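Week 4: Weave and Rim
Instructor: Marisol Bellamy

A basket is mostly holes that someone has organized. Your reading for Monday (Roltholm, page 54) takes 223 words to say so. Before you argue with it, look at a plain over-under weave and find where the light gets in.
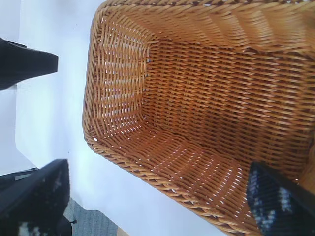
Fig. 2. Woven basket with twisted rim, interior view.

Note the rim — thicker than the walls, and braided like rope. Students always draw it last and badly. Draw it first.

For Monday: one sketch of a corner, rounded, 200 words on the weave. Lachlan Laing has the spare pencils.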